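3.2 Feed line layout and storage

The binder plant at Millcombe was surveyed in June, while both storage tanks were in service. Binder leaves the tanks through a jacketed line and enters the mixer by way of a metering pump supplied by Dolan. The line is heated along its full length — valves and flanges included — by a closed thermal oil loop. 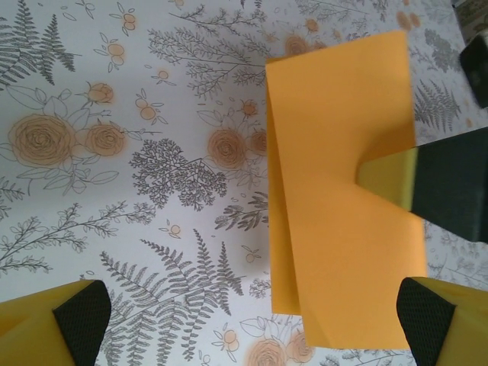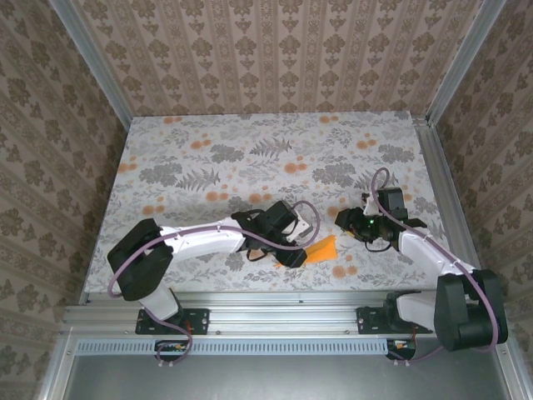
Figure 4. Folded orange paper on a tabletop with a leaf pattern (first view); two robot arms at a tabletop with a small orange object (second view).

Why was the jacketed line kept in place of electric tracing? The existing oil heater had enough spare capacity to serve the line, and the plant staff were already trained to maintain it.

Each tank holds 20 tons. Before the survey, the pump was run for 500 hours with the original filter and then for 1,000 hours with the finer filter proposed by Lamptey. Pressure at the pump inlet was logged throughout both periods. The finer filter needed cleaning more often during cold starts, but the flow rate at the mixer stayed within the limits set by the plant.

The insulation on the return leg was found to be thinner than the drawings called for. It was replaced before the second period began, and the two sets of heat loss readings are therefore reported separately in Table 5. Readings from the Girnden plant, where the return leg is buried, are left out of the comparison.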